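Temholm Wrist View Set

README, last touched in January

Hello, and thank you for downloading this! Temholm is a small set of wrist camera recordings we put together while trying to decide between two sets of gripper fingers, which we call Curley and Prata after the folders they first lived in. We ended up with more footage than we needed for our own decision, and it seemed a shame to leave it sitting on a drive.

What's inside

There are 400 episodes, split evenly between the two finger sets, recorded at 4 stations. Seventeen of them are marked "partial" in the index file. Those stopped early, mostly when the controller lost its connection, and we kept them in for anybody working on recovery (please do filter them out if you're training something simple). Each episode folder holds the wrist video, the joint log and a short text note typed by whoever was running the arm.

How it was recorded

The arm was driven by hand through Disport, our own little teleoperation program. Disport writes the gripper opening as a number from 0 to 4,000, where 0 is fully closed. We know that's an odd scale – it came from the first controller we used and we never got up the nerve to change it. Video and joint logs share one clock, so you shouldn't need to line anything up yourself.

Curley versus Prata

We went in expecting to like Prata better, and on hard, square things we still do. On soft goods Curley was much kinder to work with, and the operators' notes say so pretty plainly.

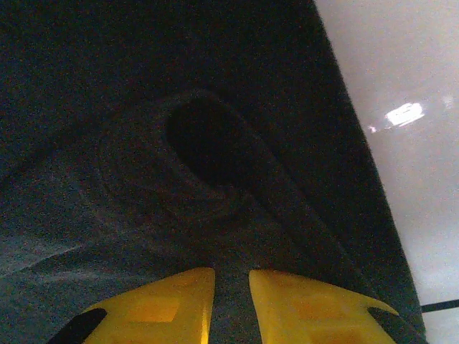
Fabric was also where the camera gave us the most trouble. Dark cloth next to a shiny white surface is hard on auto exposure, so the later episodes use a fixed setting, and the index has a column telling you which is which. If you compare fingers across both settings, please keep that in mind, or your numbers may say more about the camera than the grip.

Known problems

Station 4 has a slight time drift in the joint log, worse toward the end of long episodes. A few notes are blank.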